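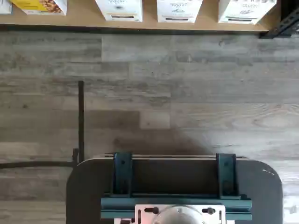

What has the grant paid for so far?

Shelving, stock and the first four months of rent on the Dovdale storeroom. Of the 3,070 dollars released in November, 442 dollars is still in the account, and all of that is set aside for the last of the shelf brackets and a second set of scales.

Dovdale Food Shelf
Progress report to the Kundano Fund
Prepared by Gemma Fabbri, 18 Feb 2021

Premises

We took over the storeroom at Dovdale in November. The landlord let us have the keys early, so the cleaning was done before the rent started. The old carpet tiles came up and the planks underneath were in better condition than we expected. Two boards by the back door had swollen and were replaced. The room has one radiator, which works, and one window, which does not open. We have asked about the window twice.

Shelving

The first plan was for metal racks throughout. The price went up between our application and the order, so we changed to wooden shelves on the long wall and kept the metal for the heavy goods at the far end. The shelves came from Vuorinen, who delivered them cut to length. One was short and they sent another at no charge.

The lowest shelf is kept for boxed goods, mainly cereal and other dry breakfast items. Cans were there at first, but people packing orders had to crouch to read the labels, and the small cans got pushed to the back. Boxes are easier to pick out at that height. Cans are now at waist level. Boxes are placed with a gap between them so the packer can get a hand in without knocking the next one over. This takes more shelf than we had allowed for in the plan.

Stock

Dry goods are bought from Favden on a monthly order. Deliveries have been on time except for one in the snow. Rice, oats and boxed cereal go fastest. We bought too much canned soup at the start and have cut the order back. Donated items are checked for dates at the door and go on the shelves the same day.

Packing

We pack on two afternoons. There are 16 packers on the list, though not all of them come each time. A packed order now takes less time than it did at the church hall, where everything had to be brought out of closets and put away again afterward. We have no exact timings for the old site, so I have not given a comparison.

Problems

Flour is a weak point. Bags split when they are stacked more than three high and the floor has to be swept each time. We are trying plastic tubs with lids. The labels on the shelf edges also peel off, and we will switch to card holders.

Next period

We would like to draw the second payment of 3,000 dollars as set out in the agreement. It will cover rent, the monthly dry goods order and the tubs. The remaining brackets are on order and should be up before the next report. Receipts for the first payment are attached in date order, with the Vuorinen credit note at the back.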